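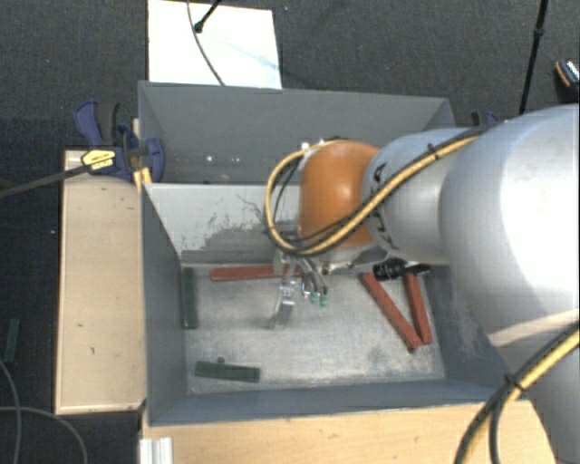

Bac gris, compartiment avant : barres rouge brique et barres vert foncé.

Dimanche 15 février

Repris le tri des barres pour la commande Laltden. Zulmira avait laissé une note vendredi soir : les longueurs sont mélangées et le bordereau de Teixeira ne correspond pas au contenu des caisses. Je confirme. J'ai ouvert la première, il y a de tout dedans.

Règle pour la suite, vue avec Belmiro au téléphone :
- rouges et vertes restent ensemble dans le bac jusqu'à la mesure
- on mesure sur la règle de l'établi, pas au mètre ruban
- tout ce qui s'écarte de la cote passe en rebut, même si l'aspect est bon

La commande porte sur 727 barres, livraison en mars. Les caisses peuvent en contenir jusqu'à 600 chacune, donc deux caisses devraient suffire si le rebut reste bas. Pour l'instant j'en suis à 69 écartées, presque toutes des rouges. À demander à Teixeira si elles viennent du même lot.

Le fond du bac est bien marqué côté avant, avec des taches plus sombres vers le coin droit. Passé un doigt dessus, pas de bavure. À nettoyer quand même avant la prochaine série, les vertes prennent la trace et Laltden regarde l'aspect de près.

Les barres se mettent le long de la cloison ou en V l'une près de l'autre. Vitória propose une cale en travers - à essayer avec une chute de bois avant de commander quoi que ce soit.

Reste à faire : deuxième caisse, étiquettes, message à Rosário pour le bordereau corrigé.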